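Report on the Visit to the Dönmez Paper Recycling Plant

In May, members of the Gomard Library Association visited the Dönmez plant, where unwanted books, newspapers and office paper are sorted and turned into pulp. The association had asked for the visit after its member libraries raised questions about what becomes of withdrawn books. A party of 32 took part. The group gathered at the Andeo building, next to the plant gate, at 9 a.m.

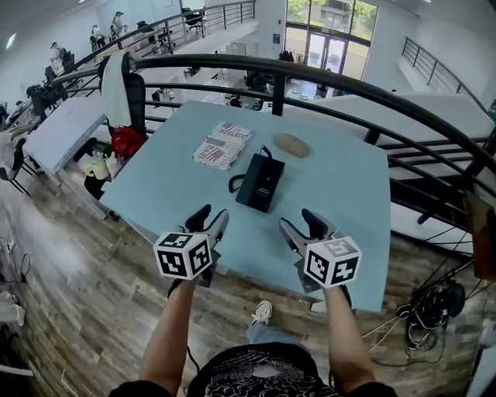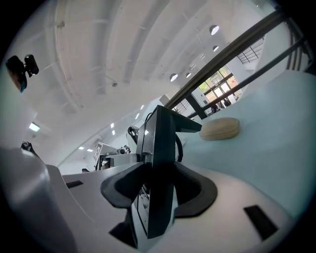

Ekrem Sarıgül, who manages the sorting hall, opened the morning with a short talk on the history of the site. The plant began as a cardboard works and took in its first load of books when a nearby school closed its library. Books remain a small part of the business. Most of the material still comes from shops and offices, and the price paid for it changes from month to month.

Mr. Sarıgül then explained how a delivery is handled. Trucks are weighed on arrival and again on leaving. The load is tipped onto the floor of the receiving bay, where staff pull out plastic wrap, ring binders and anything else that should not go further. Paperbacks can be pulped whole, as the glue in the spine is caught later by screens. Hardcover books are slower work. The boards and cloth have to be cut away first, and the plant charges a handling fee for any delivery made up mainly of hardcovers. Several members had not known of this fee and asked that it be set out in the next contract.

The group was issued ear protection before entering the pulping area. Visitors walked along a raised platform above the two large vats, in which paper is mixed with warm water and broken down. The noise made questions difficult, and most were held until the party had returned to the meeting room. Members were interested to learn that glossy magazines give a weaker pulp than newsprint, and that the paper used for cheap novels gives the plant very little trouble.

The second part of the visit concerned books that are not pulped. Tülin Aydoğan runs the Lostik reuse scheme, which has a room at the far end of the receiving bay. Her staff look through incoming boxes and set aside titles that can be sold or given away. In the last year the scheme placed 2,751 books with schools, hospital waiting rooms and two prisons. Children's books and cookbooks leave quickly. Out-of-date law and tax guides are never kept, and Ms. Aydoğan asked that libraries stop sending them in mixed boxes.

She also spoke about condition. Books that have been stored in basements often carry mold, and one bad box can spoil those stacked against it. Libraries were asked to keep such books apart, to seal them in bags and to mark the bags clearly. Library stamps and bar codes should be crossed out before a book leaves the building. A book that still carries a live bar code may be returned by a well-meaning reader - this has happened more than once.

Lunch was served in the staff canteen at noon. The discussion that followed dealt mainly with transport. Smaller libraries cannot fill a truck by themselves, and the plant does not send one out for less than 12 pallets. It was agreed in principle that neighboring libraries might share a collection, with one branch acting as the loading point. The question of who would pay for storage in the meantime was left open and will be taken up at the association's autumn meeting.

The association thanks Mr. Sarıgül, Ms. Aydoğan and the staff of the plant for their time. Members who would like a copy of the plant's list of accepted materials may request one from the office. A further visit will be arranged if there is enough interest - places will be offered first to libraries that were not represented in May.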